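Unit 4: Starch-thickened sauces

Reading before class: the section on starches in the course packet. Bring the sheet from Unit 3 with your roux weights filled in.

4.1 What the starch does

Raw starch sits in the liquid as small hard granules. Stirred into cold milk, they sink. When the liquid is heated the granules take up water and swell, and at a certain point they crowd each other enough that the liquid stops flowing freely. Wheat flour starts to thicken well below a simmer but does not reach full thickness until the sauce bubbles. Cornstarch thickens over a narrower range and gives a clearer result. Potato starch thickens earliest of the three and thins again if it is boiled for long.

Flour also contains protein, which clouds the sauce and weakens its thickening power by weight. For the same thickness, use half as much cornstarch as flour.

4.2 Fat first or water first

Granules that get wet all at once stick together, and the outside of the clump gels and seals dry flour inside. There are two standard ways to keep them apart. In a roux, each granule is coated with fat before it meets the milk. In a slurry, the granules are spread through cold water and then poured into hot liquid while stirring.

A roux can take heat for several minutes and loses its raw taste in the pan. A slurry made with flour keeps that taste unless the finished sauce is simmered. A slurry made with cornstarch needs only a short boil.

Color matters too. A white roux thickens most. As it browns, some of the starch breaks down, and a dark roux may need twice the flour for the same result. Write down the color at which you stopped – it belongs in the notes next to the weight.

4.3 Base sauce for the baked pasta

Butter 31 g
Flour 31 g
Whole milk, cold 500 ml
Salt 3 g
Grated hard cheese 200 g

Melt the butter over medium-low heat. Add the flour and stir for two minutes. Pour in a third of the milk and whisk until smooth before adding any more. Add the remainder in two parts. Bring to a low bubble and hold for 12 minutes, stirring across the bottom of the pan. Take the pan off the heat, wait one minute, then add the cheese a handful at a time.

The sauce should look slightly too thin when it goes over the pasta. The pasta goes on absorbing water in the oven, and the starch on its surface adds to the thickening.
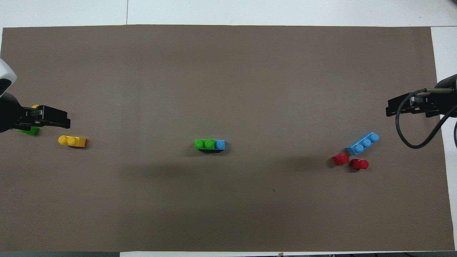
Krisztina Borbély disagrees with the cold milk. In her view warm milk gives fewer lumps and saves time on the burner, and she has taught it that way in the evening section for years. Both methods work. Cold milk slows the gelling and allows more time to whisk; warm milk brings the pan back to a simmer sooner but has to be whisked without a pause. Students in the evening section should follow her sheet for the practical and this one for the written part.

4.4 Faults

Lumps. Pass the sauce through a fine strainer before the cheese goes in. Further whisking breaks up small lumps only.

Grainy after the cheese. The sauce was too hot, and the proteins in the cheese tightened and squeezed out water and fat. Aged, dry cheeses do this sooner than young ones. Pre-grated cheese carries its own starch and may thicken the sauce more than expected.

Skin on top. Surface water has evaporated. Press parchment directly onto the sauce, or stir it every few minutes.

Watery after a night in the refrigerator. Cooled starch gives up part of its water. Reheat slowly with a spoonful of milk. Cornstarch sauces suffer more from this than flour sauces, and both are poor candidates for freezing.

4.5 For the practical

Work in pairs. One pair member makes the sauce with a roux, the other with a cornstarch slurry, using the same milk and salt. Leave out the cheese. Spoon each sauce onto a cold plate, tilt it, and note how far it runs. Repeat after the sauces have stood for ten minutes.

Hand in one sheet per pair, with both names and both sets of weights. Questions about the sheet go to Yogesh Shakya. Unit 5 covers egg-thickened sauces and uses the same saucepans.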